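Osa Duet Booth – Set-up Guide
Section 2: Preparing the booth for a fan event
Revised 27/04/2022

Read this section before the doors open. It assumes you have unpacked the booth, created a Wellano account and agreed with the band's management on which songs may be used. If you haven't done the last of these, stop and make the phone call. Section 1 has a form for it.

What the booth does

The Osa records a fan singing one half of a duet and places that fan next to a pre-recorded performer. The finished clip goes to the fan's phone and, if the fan agrees, to the event wall. The performer never meets the fan, which most performers describe as the booth's best feature.

2.1 Loading the performer files

1. Turn on the booth and wait for the steady blue light. A blinking blue light means it is still thinking.
2. Sign in to Wellano with the event code, not your own password. Fans can see the screen, and some of them have very good memories.
3. Choose Performers, then Add. The demo file, Issa, is already installed. She sings one chorus in the key of C and smiles at the end whether or not it went well.
4. Select the files sent by management. Each one takes up to 35 minutes to load on venue Wi-Fi, longer if the sound crew is streaming a game.
5. Play each file to the end. Files supplied by a reunited group may contain a take in which one member looks at another in a way that will be discussed online. Replace it now.

Note: If a member has left the group since the files were recorded, use Performers > Hide. Don't use Delete. They come back.

2.2 Choosing a backdrop

The booth can drop in a stage, a tour bus, a red carpet or the hotel corridor from the Valovik "Room Nine" video. All four need a plain green background behind the fan and, for the seated version, a green surface in front as well. The stage is the most popular. The tour bus takes the longest to process and makes tall people look as if they are being smuggled.
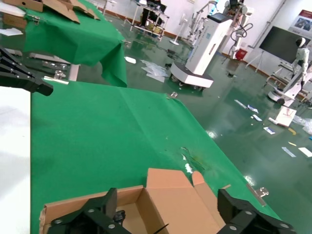

Performers in the seated version lean toward the viewer, so the lower half of the picture matters more than people expect. Anything green gets replaced with backdrop, and anything that isn't green stays in the clip. That includes shadows. A cloth draped over a big table with the fabric left creased and sagging at the side, like the bright green one here, gives the software plenty to argue with, and a torn white scrap in the middle of it will turn up on the red carpet in every clip you make that night. Pull the cloth flat, clear it, and check it again after each break.

To set the backdrop:

1. Choose Scene, then Seated or Standing.
2. Hold the white card where the fan's face will be and press Match.
3. Press Test. Wave both arms. If your hands vanish, raise the Edge setting by one step and wave again.
4. Repeat until you have hands.
5. Press Lock. The booth will ask if you are sure. It asks this about everything.

Caution: Check the merchandise before you lock the scene. One tour sold a green jersey, and fans who wore it in the booth appeared as floating heads next to the lead singer. The clips got 900 shares before anyone from the label woke up. Joris Cuypers from our support desk now asks every caller about shirt colors, and you may as well have the answer ready.

2.3 Setting the sound

1. Plug the microphone into the port marked MIC. The port marked AUX also fits and does nothing.
2. Ask a colleague to sing. Don't ask the best singer on the crew, who will take it as an audition.
3. Set the level so that the loudest note stays in the yellow band.
4. Leave Pitch Help on Low. High makes every fan sound like Issa, and people who have waited in line for 2 hours want to sound like themselves, only better.

Note: The scream filter is on by default. It lowers the level during the first few seconds after the performer appears on screen. Leave it on, especially at daytime shows with younger fans and their mothers.

2.4 Consent and the event wall

Each fan has to tap Yes or No before recording. Yes sends the clip to the event wall. No keeps it on the fan's phone, where it will be posted anyway, but that part isn't your problem.

1. Open Wall > Approvals.
2. Assign one crew member to watch every clip before it goes up. At the September dates Mieke Lambrechts did this alone for nearly 200 clips of the same ballad and has asked us to recommend shifts.
3. Turn on Hold for Review if a performer is in the building. Performers like to walk up to the wall. They also like to comment on it, sometimes into a live microphone.
4. Reject any clip containing a marriage proposal to a performer who is already married. Management will have a list.

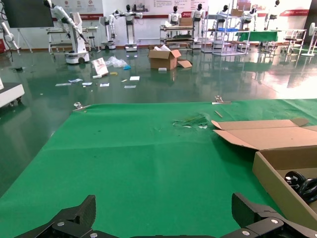

Green cloth clamped along the far edge of a worktable.

2.5 Surprise appearances

Some artists ask to step into the booth in place of their own recording. It makes a lovely clip and a terrible line.

1. Pause the queue from the Wellano menu. Don't announce why.
2. Switch Performer to Live. The recording will fade out. If it doesn't, the artist will be singing next to a slightly younger version of themselves, and the mood will drop.
3. Limit the session to one song.
4. Switch Performer back to Recorded before reopening the queue.

Caution: Never use Live mode to play a prank on a former bandmate. The booth saves everything, including the part after the laughing stops.

If the light turns red at any point in this section, go to Section 6. For questions about song rights, write to Mirjam Groen. For refunds, see your contract.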